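Search this site Search Go Menu

Press Room

Posted in August by the Wusteo press desk

WUSTEO ASKS DINERS TO SET THEIR OWN TABLES, AND SO FAR THEY HAVE

Wusteo, which runs the Papadopoulos Noodle Room and the Skamau lunch counter, today announced that it has stopped laying out cutlery in advance at both places. From now on a holder stands on every table and guests help themselves. The company understands that people have been doing this at home for some time.

The change follows a trial at the Noodle Room that began with a complaint. A regular wrote in to say that every lunch came with a fork, a knife, two spoons and a pair of chopsticks, and that in 190 visits the fork had never once been needed. The letter was long and included a drawing. Wusteo read it, looked at the dish racks and found it hard to argue.

During the trial, the dining room staff put one holder on each table before opening and left the rest of the cloth alone. The kitchen washed 1528 fewer forks in the first month. The forks have not been thrown out. They are in a drawer, and any guest who would like one has only to ask.

"We spent years deciding what people would eat with, and we were wrong at most tables," the company said in a statement. "A guest who orders soup will find the spoon. A guest who orders noodles will find the chopsticks. A guest who orders both has a decision to make, and we wish them well."

The holders were chosen by Dollell, the small design office that also picked the dining room chairs and has been forgiven for them. Dollell's instructions were that a holder should be heavy enough to survive an elbow, easy to rinse, and open enough that a guest can tell what is in it without tipping it over. The office was also asked to keep things plain. On that last point there was some discussion, and the discussion was won by a stag.

Wusteo has bought 3000 pairs of wooden chopsticks for the two dining rooms and expects a certain number to leave in handbags. Guests who discover a pair at home are invited to bring it back, no questions asked, though the counter staff may raise an eyebrow.

Tablecloths stay. The company did look into bare tables, which are fashionable and quick to wipe, and the idea lasted 2 days. Regulars at the Noodle Room are fond of their plaid and said so at volume.
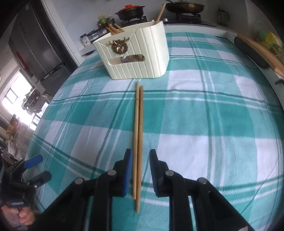 Page last changed: August, 4:15 p.m.

The teal, mint and white plaid makes a roomy background for one pair of chopsticks, laid lengthwise in front of a cream-white holder with ribbed sides. More chopsticks lean out of the top. The gold stag's head on the front, wreath and all, is the ornament that won the discussion, and the oval window under it lets a guest check for silverware before reaching in.

Both dining rooms keep their usual hours, and the menu has not changed. Children's cutlery is still brought to the table by a person, as are knives for anything that calls for a proper one. Large parties may ask for a second holder — or a third, if the table is the kind where everyone reaches at once.

Press visits are welcome before lunch service. Please write to the Wusteo press desk first, and say whether you will be eating. You will be setting your own place.

We use cookies to remember your settings. Accept Manage choices

Get Wusteo news by email. Enter your address Sign up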